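Lillari Road Notices: data card

Contents

Lillari is a collection of 618 short traffic notices from the town of Himside and the roads near it. Each notice tells about one event: a crash, a broken-down truck, a closed lane, a flooded underpass. The texts were written by local radio staff and read on air in the morning and evening programs.

Files

notices.csv has one row for each notice. The columns are id, month, hour, road, direction, event, status and text.
roads.csv has the 39 road names that are used in the notices, with their older names where we know them.
changes.txt lists corrections after the first release.

How the labels were made

Nelly Salazar and I read every notice separately and chose one of five event types. We disagreed on 18 notices. These we discussed together, and the final label is in the event column. The first labels are not kept.

Status can be open, partly blocked or closed. When the text says only "expect delays", we put partly blocked. Maybe this is too strong in some rows, so please check it before you count closures.

Known problems

The hour is the time of reading on air. The event itself can be much earlier.
Pacheco Bridge is sometimes written as "the bridge" only. We filled the road column by hand for these.
November has more notices than other months, as the radio had a second evening program then.
Names of drivers and license plates were removed from the text.

Loading

Read the files as UTF-8, with a semicolon as separator. The script takeo.py prints the number of rows by road and checks that no id is repeated.

Corrections are welcome. Please give the id of the notice and the column.

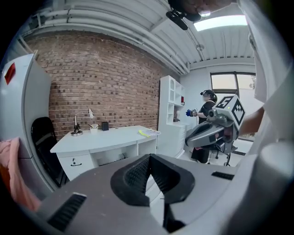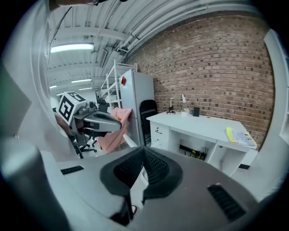
Yurani Chávez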